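Ticket 425: Picking cell stops during visitor demo
Site: Urenside open day
Opened by: Anikó Somogyi
Assigned to: Dorian Vasseur
Priority: High until close of open day, then normal
Status: Closed

Opened Saturday, January 13, 2018

09:40, Anikó Somogyi
Cell stopped twice in the first two public runs. Both times the arm halted over the front bin with a path error on the pendant. No collision, no damage. Restarting the program from the top clears it. First school group is due at 10:30 and I would like this sorted before then.

09:52, Dorian Vasseur
Please send the program version and the last lines of the log. Has anything been moved since the rehearsal?

10:05, Anikó Somogyi
Program is the Nameo build Siamak loaded for the rehearsal, no edits after that. Log shows the stop on the approach move, before the fingers close. Siamak says the bins were taken off the table for cleaning last night and put back by hand. The clamps were done up again but the positions were not checked against the marks.

10:11, Dorian Vasseur
Check that first. Put the arm in manual at reduced speed, touch the reference point on the front bin rim and read off the difference. The limit in the program is 5 mm. Anything over that will stop it on the approach.

10:24, Siamak Arabzadeh
Difference is 20 mm along the long side. Clamps loosened, bin moved back to the marks, clamps tightened. Reference now within limit. Toys and household items left in the bin as they were.

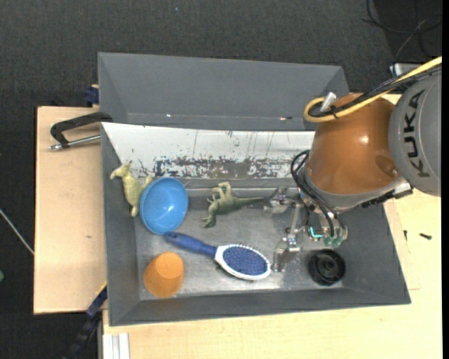 Can visitors choose which object the robot picks up next?
The visitor names an object and the operator selects it on the screen. Visitors stay behind the rope and do not use the pendant. If the planner finds no safe grasp for that object, the operator asks for another choice.

10:46, Anikó Somogyi
School group has been through. No path errors. One missed grasp, second attempt was fine. The children did not mind.

11:30, Dorian Vasseur
A missed grasp is a separate matter and does not need a ticket unless it becomes frequent. Please keep counting until lunch.

13:05, Siamak Arabzadeh
51 picks since the bin was moved back. No stops. Three missed grasps, all recovered on the retry. Sandrine Carré from Langlois watched the last session and asked for the log format. I told her to write to Fabrice Ferrand.

13:20, Dorian Vasseur
Good. Leave the speed where it is for the afternoon. Do not raise it for the evening visitors, even if they ask. Check the reference point again before the 14:00 run and after any break when the cell is left unattended.

14:02, Siamak Arabzadeh
Checked, within limit. Running.

17:15, Anikó Somogyi
Afternoon finished with no further stops. Evening session will use the same settings.

Cause: front bin refitted out of position after cleaning.
Fix: bin returned to marks and clamped, reference point checked.
Follow-up: Indemex to add a reference check to the start-up routine so that the program will not run until it has been done. Owner Fabrice Ferrand. The bin check also goes on the printed start-up sheet for the next visit.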